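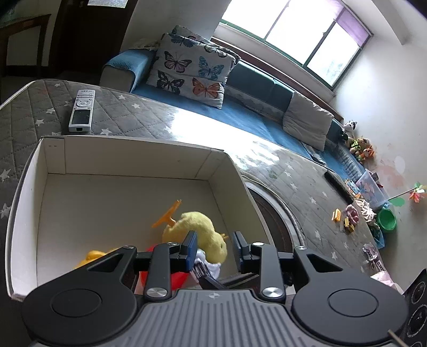

The freezer room at Tostuvard holds 3,007 vials, one elderly mop and an alarm with strong opinions. Hanna Pawlak, who runs the place, has learned to tell its moods apart. One long tone means the liquid nitrogen is getting low. Two short ones mean somebody left a lid up. The third kind, a sort of aggrieved warble, isn't in the manual.

Last August it warbled at 4 a.m. Pawlak drove in wearing slippers and found all the tanks perfectly cold. The culprit was a level probe from Sarkico, iced over and reporting disaster with great confidence.

She has since put in a second probe from Gritar, so now the two can disagree. When they do, the controller phones her, then her deputy, then a number at Michalski that plays 40 seconds of flute music - she has timed it - before cutting off.

The slippers live in the car now.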